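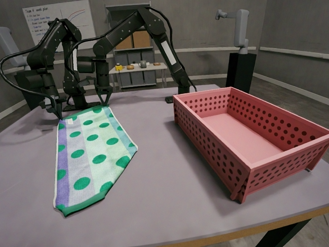
I love a boring lab report. When Cladau reworked the results page its clinics send to patients, the team threw out the dials and the traffic-light colors and left one plain line per test: your number, the usual range, and a short sentence in everyday words. It's wonderful! My own report used to run 11 pages, and now I can read it over coffee.

More design teams in health care should be this brave. Doctors read 300 of these in a busy week, and patients read theirs at night, worried, on a phone. Give both of them big type and let the fancy charts wait behind a link.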